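Gourde (récipient)

Une gourde est un récipient portatif, fermé et réutilisable, destiné au transport de l'eau ou d'une autre boisson. Le terme désigne à l'origine le fruit séché et évidé de certaines cucurbitacées, notamment la calebasse, employé comme contenant depuis l'Antiquité. Les modèles actuels sont fabriqués en matière plastique, en aluminium, en acier inoxydable ou en verre.

Conception

Le corps est généralement cylindrique et se termine par un col fileté. La fermeture est assurée par un bouchon à vis, un clapet ou une tétine. Une dragonne peut être fixée au col ou au bouchon. Les contenances inférieures à 400 ml sont surtout destinées aux enfants ; certains modèles de randonnée atteignent 2 litres.

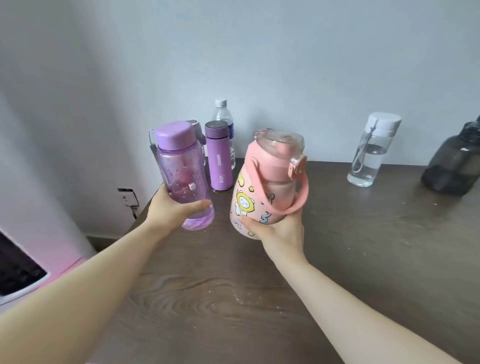

Pourquoi certaines gourdes conservent-elles une odeur après lavage ?
Les composés aromatiques des boissons se fixent dans les joints et, selon la matière, dans la paroi elle-même. Le démontage du joint avant nettoyage limite ce phénomène.

Matériaux

Le polyéthylène est souple et résiste bien aux chocs. Les copolyesters offrent une meilleure transparence. L'aluminium, plus léger que l'acier, reçoit un revêtement intérieur qui l'isole des boissons acides. L'acier inoxydable permet une construction à double paroi sous vide.

Collections

Le fonds Górecki, inventorié par Zuzanna Sikora, réunit 285 gourdes, dont plus de 200 en calebasse ou en cuir.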